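Why Do Starlings Dance in the Sky?

Have you ever looked up at sunset and seen a huge dark cloud that twists, stretches and folds over on itself? If the cloud was made of birds, you were watching a murmuration! It's a funny word (say it slowly: mur-mur-AY-shun), and it means a big flock of starlings all flying together.

Now for the amazing part. There is no boss bird! No starling is up front shouting "Left turn, everybody!" Each bird just keeps an eye on a few of its closest neighbors, usually six or seven of them. When they turn, it turns. Then the birds on its other side see that and turn too, and the move zips through the whole flock like a wave going around a stadium.

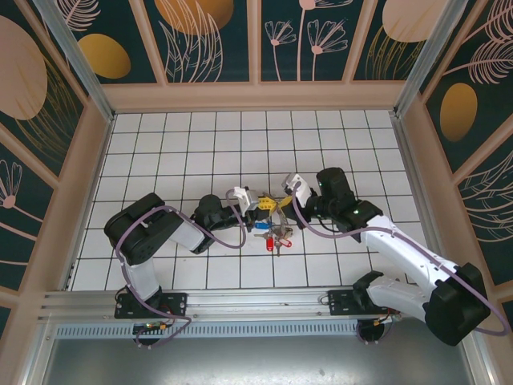

But why bother flying in such a big crowd? One good reason is hawks and falcons. Imagine trying to grab one jellybean while the whole jar is swirling around your head - pretty tricky! A hawk has the same trouble picking out one bird. Lots of birds also means lots of eyes, so somebody is likely to spot danger early.

Fish do something very similar. A school of herring can swerve away from a hungry seal in a flash. Fish have a special line of sensors down each side of the body, called the lateral line, and it lets them feel the water move when a neighbor swims. So they can use their eyes and their sides!

Try it yourself

You need a big open space and at least 8 friends. Everyone secretly picks two other people and doesn't tell. When a grown-up says "go," walk (no running!) and try to stay the same distance from both of your people. Watch what the group does. Then ask one person to stand still and see what happens next.

Barry Cropper tried this with his class in Verkora one chilly November, and they kept it going until the bell rang. His students wanted to play it again with their arms out like wings, so you might like to try that too - just leave more room between you!

Words to know
Flock: a group of birds
School: a group of fish swimming together the same way
Predator: an animal that hunts other animals

Written by Nelu Onu
11 July 2020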